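Re-inspection checklist, two-arm assembly cell, Femodon workshop
Filled in 5 May 2021, after the leg-fitting stop on the stool job

Cell control software: Manilix
Grippers: Kiss, left and right
Workpiece: white plastic stool, four screw-in legs, supplied by Fukach

Marks used: **OK** / **Fix** (cell stays off until done) / **Watch** (may run, check again at next inspection)

## What this inspection follows

The cell stopped itself during fitting of the fourth leg. The right gripper was turning a leg into its socket and the thread did not start straight. Torque went over the limit, the right arm stopped as it should, and the left arm did not. It kept its holding force on the seat for 7 seconds after the right arm had gone to stop. The seat slid, the leg came out of the gripper and fell to the floor on the operator's side. The operator pressed the stop button and the left arm released.

Nobody was hurt. The operator was standing behind the line at the time. One leg was scrapped for a damaged thread and one seat was set aside with a scored socket.

The fault is in how the two arms are tied together. A torque stop on one arm was handled as a fault on that arm only. The emergency stop circuit is separate and was not involved until the button was pressed.

## 1. Stops and interlocks

- [x] Stop button, operator side: **OK.** Both arms stopped. Tested with the arms moving and with the arms holding.
- [x] Stop button, rear: **OK.** Stiff to reset. Works.
- [x] Stop button on the hand pendant: **OK.**
- [ ] Torque stop, right arm, carries over to left arm: **Fix.** Repeated the fault 3 times with a scrap seat. The left arm held on every time. Setting found in Manilix under the arm group page. The arms were listed as two groups of one, and they need to be one group of two. This was probably lost when the job file was copied over in December, but the log does not go back far enough to show it.
- [ ] Torque stop, left arm, carries over to right arm: **Fix.** Same cause.
- [x] Restart needs a deliberate reset: **OK.** The cell does not start again when the button is pulled out.
- [x] Fault message readable from operator position: **OK**, but see comment.

Comment: the message on screen was "Arm R limit." It gave no sign that the left arm was still pushing. An operator reading it could take the cell as stopped and reach in for the leg. Ask for a second line showing the state of the other arm.

## 2. Grippers and wrists

- [x] Finger pads, left: **OK.** No cuts, no plastic dust built up.
- [ ] Finger pads, right: **Fix.** Polished smooth on one edge. This is the gripper that turns the legs, so it wears first. Replace both pads as a pair.
- [x] Wrist bolts, both arms: **OK.** Witness marks lined up.
- [x] Gripper opens by hand with power off: **OK**, both sides. The left one takes a firm pull.
- [ ] Gripper keeps its hold on loss of power: **Watch.** Left held the seat. Right let the leg turn a little under its own weight but did not drop it. Test again after the new pads are on.

Comment: the worn pad is likely part of why the thread started crooked. With a smooth edge the leg can tip in the fingers before it meets the socket, and the arm then drives it in at the angle it has. The other part is the approach, covered in section 4.

## 3. Cables

- [x] Gripper cable, left arm, seated at the plug: **OK.**
- [x] Gripper cable, right arm, seated at the plug: **OK.**
- [ ] Slack in left cable through full travel: **Watch.** The cable makes a loop over the arm and has room in every position used for this job. At full reach across the table it gets tight. The stool job does not go there, but a taller workpiece might.
- [x] Jacket condition, both: **OK.** Wiped down and looked over along the whole length.
- [x] No cable passes between the arm and the table edge: **OK.**

## 4. Workpiece holding and leg fitting

These checks were done with the stool upside down on the cloth, at low speed, with a second person at the stop button. Low speed means the setting marked "teach" in Manilix. Do not use the slider on the run page, as it goes back to full when the page is closed. 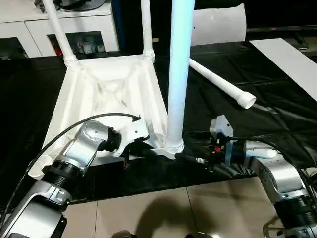
- [ ] Seat does not move when pushed by hand at the rim: **Fix.** It moves. The cloth protects the plastic from scratches but slides on the table, and the left gripper is the only thing holding the seat in place. When that grip is wrong or is released, nothing else keeps the seat where it is.
- [x] Left gripper bears on the seat and not on a leg: **OK.**
- [ ] Left gripper force set for this part: **Fix.** Set to 101 on the job page. The setup sheet for this seat does not give a value at all, so there was nothing to check it against. Find the lowest setting that holds through a full leg turn, write it on the sheet, and lock the field.
- [ ] Leg lined up with socket before turning: **Fix.** The program goes straight from approach to turning. Add a short backward turn first so the thread drops in, then turn forward. We have always done it this way by hand.
- [x] Leg threads clean: **OK** on the legs checked. No flash on the ridges.
- [x] Sockets clean: **OK.**
- [ ] Loose leg kept clear of both arms: **Watch.** A leg waiting to be fitted is laid on the cloth, where it can roll. Use a tray or a pair of blocks.

Comment on the cloth: bunched cloth under the seat tips it, and a tipped seat means a socket that is no longer upright. A rubber mat has been ordered. Until it comes, tape the cloth down on all sides and pull it flat before every cycle. If it cannot be pulled flat, do not run.

## 5. Floor and work area

- [x] Line on the floor complete and easy to see: **OK.**
- [ ] Distance from line to table: **Watch.** Enough to keep a person out of reach of the arms. Not enough to be clear of a dropped leg. Operator to wear closed shoes and glasses until a lip is fitted to the table edge.
- [ ] Cloth not hanging where it can be caught by a foot: **Fix.** Trim or fold under and tape. Can be done at the same time as the taping in section 4.
- [x] Floor dry, no loose parts: **OK** at the time of inspection.
- [x] Lighting over the table: **OK.**

## 6. People and paperwork

- [x] Operator on shift trained on this cell: **OK.**
- [ ] Instruction for a dropped part: **Fix.** There isn't one. Wording to go on the card at the operator position:

> If a part drops, press stop. Wait until both arms show STOPPED. Then pick it up. Do not go by the sound of the arms - a holding arm is quiet.

- [ ] Job file copy procedure: **Fix.** Add a line to check the arm group page after any copy, and print the page for the folder.
- [x] Incident form filled in and filed: **OK.**
- [ ] Other cells checked for the same group setting: **Fix.** The packing cell was copied from the same base file. Leave it off until someone has looked.

## Before the cell goes back to work

1. Arm group corrected and saved, printout in the folder.
2. Torque stop tested 5 times from each arm with a scrap seat. Both arms must stop every time. One miss and it stays off.
3. New pads on the right gripper.
4. Cloth taped, or mat in place.
5. Backward turn added and run at teach speed on a full set of legs.
6. Card posted.

The Watch items do not hold up the restart. They carry over to the next inspection sheet and are to be copied across by hand, with today's comments, so they do not get lost.

Result of this inspection: **not released.** Power isolated at the wall, lock fitted, key in the office box.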